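Refurb night talk, speaker notes
Title on the slide: Old office towers, what to keep and what to pull
Slot is 20 min plus questions. Keep moving!!

1. Hello and why

Hi, thanks for having me. Annick Ouellet is running the sign-up sheet at the back, put your name down if you want a bench in July.
Who has opened a PC before? Hands up. Ok good.
Say it early: you don't need to be "technical." A screwdriver, a tray for screws, a pen.
The Saragih project, quick version. Offices clear out towers, we check them, clean them, pass them on. 128 came in last time, all from one clear-out at Grindard. 37 were dead or too far gone. Rest went out the door.
Don't get stuck on the numbers, someone will ask, do it at the end.

2. Before the lid comes off

Shut down. Plug out of the wall, not just the button on the front.
Hold power button ten seconds after that.
Touch bare metal on the case. Yes, every time.
Look at the outside first, write down what's broken BEFORE you open it. Feet missing, bent ports, cracked front.
Tag number on the case, same number on the sheet. We mixed up two machines in the first batch and spent a whole evening on it.
(pass round the clipboard)

3. What's inside, fast

Don't name every part. People glaze over.
Four things they care about: power supply, drive, memory, fans.
Front panel usually comes away on tabs. Plastic gets brittle, go slow. Bring the broken one from Orberg to show the snapped tab, it's in the blue bag.
Dust. Canned air, short bursts, hold the fan blades still with a finger.
Outside if it's bad. Grurnon office towers were the worst we've had, like felt.
Drive comes out and goes in the wipe pile. No exceptions, even if someone swears its blank.

4. Power supply, read the label

This is the bit I want them to remember so slow down here.
We do NOT open the supply itself. Ever. Swap the whole box or leave it alone.
Read the label where it sits if you can, saves you unscrewing anything. Phone light helps.
What goes on the sheet: maker, model, wattage, and the 80 PLUS badge if it has one.
Wattage matters when somebody wants to add a graphics card. Most of these office supplies are small, they were sized for spreadsheets. Ask what the new owner wants before you promise anthing.
Big brand towers, check the shape and the plugs before ordering a spare. A standard one may not fit, or fits and the connector is wrong. I bought the wrong one twice.
Next slide. DELL top left of the label, QR code under it, then point to the 80 PLUS badge over toward the right. Rows of little symbols, CE, UL, don't read them all out.
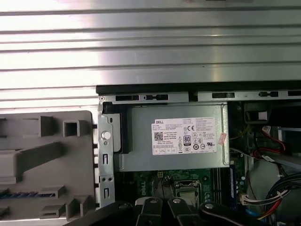 5. Testing

Cables seated? Push each one again anyway.
Power on with the side off, hands clear. Listen. Grinding fan = replace, whine = note it.
Leave it running while you do the next one. 31 minutes is what the test disk takes on the slow ones, so start it and walk away.
Fail the test, red tape on top, shelf by the door. Please don't stack them higher than two.
Clock wrong after a restart, probably the coin battery. Cheap fix, keep a strip of them.

6. Close, money question

Someone always asks what it costs. Roughly 900 dollars last year, mostly drives and thermal paste and the canned air. Donations cover it.
Need: more trays, small labels, anyone with a van.
Sign-up sheet again. Annick's at the back, wave.
Questions. If no one starts, ask who has an old tower in a closet.
Take the blue bag home this time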